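Gravel, again

4 September 2021

So the side yard is finally getting done! If you've been reading a while you'll remember I've been complaining about that strip between the garage and the fence for years. It was grass when we moved in, then it was mud with a bit of grass, and last winter it was just mud. The dog loved it. My kitchen floor did not.

I went back and forth on what to put down. Sharada next door has poured concrete on hers and it looks great, but she paid Marchetti to do it and I nearly fell over when she told me what it cost (she did get the steps redone at the same time, so fair enough). I thought about decking for one weekend and then remembered how much I hate sanding. So, gravel. I know, I know, I said in the spring I'd never do gravel again after the front path. But the front path was my own fault, because I skipped the edging and put the fabric down in strips that barely overlapped, and every weed in the county came up through the gaps.

This time I dug it properly. Well, Pieter and I dug it, and Pieter did the end by the downspout where it's all roots. We went down far enough for a decent layer of crushed stone under the pea gravel, and I rented a plate compactor for 90 dollars, which felt like a lot until I turned it on. What a machine. My hands buzzed all through dinner.

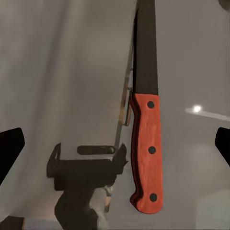

The edging is steel, the kind that comes in long flat pieces with stakes, and I'm really happy with it. It bends just enough to follow the curve by the gate. I had one piece sitting proud of the others and spent most of a Sunday tapping it down with a rubber mallet, then pulling it back up, then tapping it down again. It's still a hair high. I'm leaving it.

For the stone itself I went out to Suserach, the yard past the fairgrounds, and if you've never bought gravel in person I recommend it. The color on a website is a lie! The one I had picked out online was practically pink. Elango at the counter took me around to the bins and hosed a patch of each one down so I could see it wet, and I ended up with a mix of tan and gray that looks nice next to the brick. Delivery was free over 500 dollars and I was 3 dollars short, so I bought a bag of polymeric sand I might use someday.

Getting it from the driveway to the side yard was the worst part. One wheelbarrow, one slightly flat tire, and a gate that swings shut on you. I raked it out as I went, and I'd tell anyone doing this to dump small piles all along the run and spread those, instead of one mountain at the near end like I did on the first afternoon.

Still to do: stepping stones for the stretch to the trash cans, and some kind of lip at the gate so the gravel stays off the driveway. I'm hoping to get the stones in by October. Nasrin has a stack of old bluestone behind her shed that she says I can have if I come and haul it myself, so I'm off to see about that tire.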